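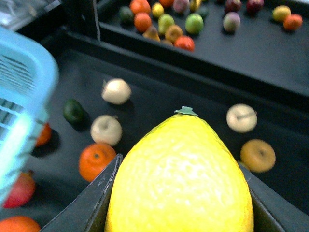 Setup and Maintenance of the Fruit Sorting Cell
Project Report, Automation Laboratory, Pomberg Technical College
Submitted 28 March 2021

1. Purpose

The purpose of this project was to return the fruit sorting cell in the Automation Laboratory to regular use and to write a maintenance procedure for it. The cell is used in the second-year handling course. It had been out of service from January, when the gripper began to drop parts during the carry to the basket. The work was carried out by a student group under the laboratory's standing safety rules. No changes were made to the robot controller.

2. Description of the Cell

The cell consists of one arm on a fixed base, a two-finger gripper supplied by Trenard, a small camera mounted at the wrist, and a work area with two black trays. The trays have raised edges and hold toy fruits of different colors and shapes. A light blue plastic basket with slotted sides stands at the near tray. The task software, called Orakzai, was written by an earlier student group. It selects a fruit, moves the gripper over it, closes the fingers, and carries the fruit to the basket.

The large yellow lemon was chosen as the reference part for all gripper work. It fills most of the space between the dark gray fingers, and its dimpled peel makes a shift in grip easy to see in the wrist camera view.

3. Condition Found

The group inspected the cell before any part was removed. Three faults were recorded.

The left finger was loose on its carrier. One of its 2 mounting screws had backed out and the other could be turned by hand.

The closing position stored in Orakzai did not match the fingers now fitted. The value had been set for a narrower pair and had not been changed when the fingers were replaced.

The wrist camera bracket had moved. Fruits near the tray wall were being approached off center, and on several runs a finger touched the wall between the two trays.

The service log showed 1,811 grip cycles after the last recorded inspection. The earlier instructions called for an inspection every 400 cycles, but the software gave no reminder.

4. Work Performed

Power was switched off and locked out before the fingers were handled. Both fingers were removed, cleaned with a dry cloth, and refitted. The screws were replaced and tightened evenly. A paint mark was placed across each screw head so that later movement can be seen without tools.

The camera bracket was set back against its stop. The tray position was then taught again using the corners of the near tray, followed by the corners of the far tray. The far tray needed a second attempt after the first set of points placed the gripper too low.

The closing position was set with the lemon between the fingers at reduced speed. The fingers were closed in small steps until the lemon could be lifted and held. The new value was saved under a new name, and the old value was kept in the Simcombe backup folder.

5. Testing

The group ran 11 test picks on the lemon and then a full run with mixed fruits in both trays. The lemon was held on every test pick. In the mixed run, one small dark green fruit was missed because it lay against a larger fruit and the fingers could not pass between them. This fault belongs to the order in which Orakzai selects parts and was outside the scope of the project.

6. Maintenance Procedure

Before each class:
Check the paint marks on the finger screws.
Wipe the inner faces of the fingers.
Confirm that the camera bracket is against its stop.
Run one pick on the lemon at reduced speed.

Every 400 cycles:
Remove and inspect both fingers.
Check the taught corners of both trays.
Enter the cycle count in the service log.

7. Open Items

A cycle reminder should be added to Orakzai. A spare set of finger screws has been requested from the laboratory store and had not arrived when this report was submitted.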